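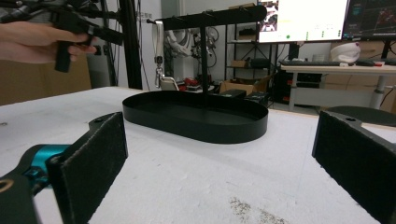 Oval tray below, crossbar on top, one silver piece hanging.

A thread on small things and where they go in a small apartment. I moved in October and had 1203 loose objects in a box marked "misc." I know the number because the move was billed by inventory.

Keys first. I lost mine 5 times last year. Now they hang by the door and go nowhere else. A hook works better than a bowl for me - a bowl fills up with receipts.

Jewelry is the same. If it hangs, I wear it. If it's in a drawer, it gets tangled and I forget I own it.

Uliana Pasichnyk lived in this apartment before me and left a note in the kitchen: "Don't buy shelves for the first month." I ignored it and bought two from Skoryk. One is back at the store.

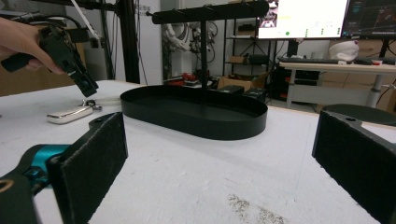
Cords were the worst part of the box. I had chargers for phones I gave away years ago. I kept the ones I could match to something in the house and took the rest to the recycling drop at Teltetti. What's left I store in wide loops, like the dark cables up in the left corner there. Winding them tight around your hand bends them at the plug end and that's where mine always fail.

Paper: one folder for the lease, one for taxes. Everything else got scanned or tossed. Warranty cards went too, except the one for the fridge.

Screws and spare parts go in jars with the name of the furniture on the lid. Ju-won Wi told me to tape them under the furniture itself, and I may switch.
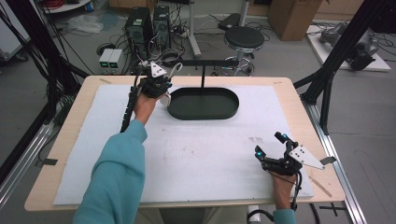 White foam board on the table, smudges and all.

Still to do: batteries, buttons, the sewing tin. I'll add to this when the batteries are sorted.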